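March, 11 p.m.

Third evening on the gripper. I have moved the whole operation from the kitchen to the bedroom on the theory that a bed is soft and nothing I drop on it can break. The theory held until I dropped the small hex key, and the blanket has so many flowers on it that I expect to meet that key again in summer, with my foot.

The new pins went in after supper. The Ketolport ones were a hair too thick and I spent most of last night sanding them while feeling like a craftsman. Then I ordered the right size from Hinrichs, which took 2 minutes and cost less than the sandpaper. They swing nicely now. The left arm still has a bit of play in it that I have decided to call compliance.

Blue pads are on both jaws. I had been using bare plastic, which grips cloth about as well as a polite handshake, and before that a rubber band, which I won't discuss. For tonight's cloth I used the black thing off the top of the laundry, pinched it wherever the jaws landed and tried to drag it down the bed without losing it.
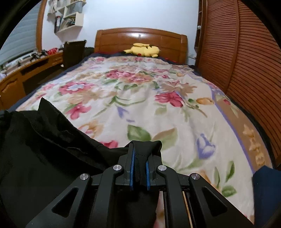 The squeeze itself feels fine. My trouble is letting go. Thin cotton is all right, but anything thick with a seam in it wedges between the pads, and I have to open the jaws all the way and shake the thing like a dog with a sock. If a person has to shake it, I don't like the chances of the motor version, whenever I get to the motor version. I wrote "motors by March" on the wall calendar back in the fall, and there it still is, in marker.

The Hultotus forum says to round the pad corners and go up to 12 millimeters wide. The same forum told me to buy the thick pins. I'll round one corner and see.

Brutier sent the servo quote, by the way. 300 for the pair, shipping extra. I read it twice and went back to admiring my hand-powered linkage, which needs no servos and runs on toast.

Tomorrow: file the left pad, look for the hex key, put the laundry away by hand. Wrist is sore. Print the handle again with a fatter grip, and this time check there is enough filament on the spool before going to bed.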